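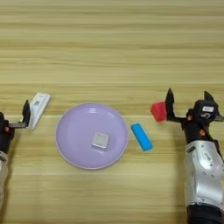
Changes to the Andness Housing Association's arrangements for shared kitchens and common rooms take effect in January, and residents of Haverford House and Rarkdale Court are asked to read this item in full. The changes follow the review of shared facilities approved by the Board in the spring, to which residents of both buildings contributed. The review dealt mainly with booking, cleaning charges and storage, and its findings on storage will affect the greatest number of households. Small belongings left out on a common room table, such as a lavender plate with a little white block on it and a blue bar lying beside it, have until now been treated in different ways in the two buildings. At Haverford House they were placed in the office; at Rarkdale Court they were left where they stood. A single procedure will now apply, and it is set out under Storage and unclaimed items.

Booking

The common rooms may be booked by any resident aged 18 or over who holds a tenancy or is named on one. Bookings may be made up to 8 weeks ahead, either at the office or by telephone. The present practice of writing a name on the sheet by the door will end, as the sheets have been the source of several disputes and are not always legible.

A booking gives the resident use of the room and its furniture for the period stated. It does not give exclusive use of the kitchen, which must remain open to other households at all times. Residents who need the kitchen for a larger gathering should say so when they book, and the office will put a notice on the door of each landing.

No household may hold more than two forward bookings at once. Regular groups, including the lunch club and the sewing circle, are exempt from this limit but must renew their place each January. Groups which do not renew will be taken to have given up their place, and the time will be offered to others.

Rooms must be vacated by ten in the evening. The Association received a number of representations on this point, some asking for a later hour and some for an earlier one. The Board decided to leave it unchanged.

Cleaning and charges

The contract for cleaning the shared areas has been awarded to Stesell, which already cleans the stairwells at Haverford House. The new contract covers the floors, sinks, worktops and windows of both kitchens, and the floors and tables of both common rooms. It does not cover crockery, ovens after private use, or the inside of the refrigerators.

The cost of the shared areas for the coming year has been set at £4000 for each building. This will be met from the service charge in the usual way, and no separate bill will be issued. The refundable deposit for private bookings is withdrawn. Residents who paid a deposit for a booking which falls after the change will have it returned to their rent account.

Where a room is left in a condition that calls for extra cleaning, the office will write to the resident who made the booking and may recover the cost. Residents have the right to ask for a review of any such charge, and should do so in writing.

Storage and unclaimed items

The cupboards in both kitchens will be divided into household shelves and shared shelves. Household shelves will be allotted on request and labelled with the flat number. Anything on a shared shelf may be used by any resident, and crockery of value should not be kept there.

Items found on tables, worktops or window sills at the close of the evening will be moved to the shared shelf if they are kitchen items, or to a box in the office if they are not. The box will be emptied at the end of each month. Before that is done a list of its contents will be displayed in the entrance hall. Food which is open or past its date will be thrown away without notice.

Bicycles, prams and mobility scooters are not covered by this procedure. They are dealt with in the fire safety rules, a copy of which was sent to every household with the rent statement. Residents without a copy may collect one from the office.

Repairs

The extractor fan at Rarkdale Court is to be replaced before the new arrangements begin. The kitchen there will be closed for two days while the work is done, and the dates will be displayed on the landings once the contractor has confirmed them. The second sink at Haverford House, reported by several residents as slow to drain, has been added to the same order.

The review also considered whether the common room at Haverford House should be refitted. The Board took the view that the furniture is serviceable and that any money available should first be spent on heating. A further report on the radiators will be made to the Board in due course.

Responses to the consultation

The Association sent 806 consultation forms to residents and leaseholders across all its buildings, including those without shared kitchens. The replies were considered by the Head of Resident Services, Xiomara Van Dusen, and a summary may be read at the office during opening hours. Names and flat numbers have been removed.

In her report to the Board, Ms Van Dusen wrote: "Residents at both buildings value these rooms and use them often. The rules should be the same wherever a resident lives, and they should be short enough to be read on the wall." The Board accepted the report with one amendment, concerning the renewal of group bookings.

Several replies raised the question of pets in the common rooms. The present rule, under which assistance dogs are admitted and other animals are not, will continue. Replies concerning car parking have been passed to the Estates Office and will be answered individually.

Further information

Questions about bookings and shelves should be addressed to Hollis Wojcik, Shared Facilities Officer, at the Andness office. Requests for a household shelf may be made now and will be dealt with in the order in which they are received. Large print copies of this item are available at the office and will be delivered on request to residents who are unable to call in person.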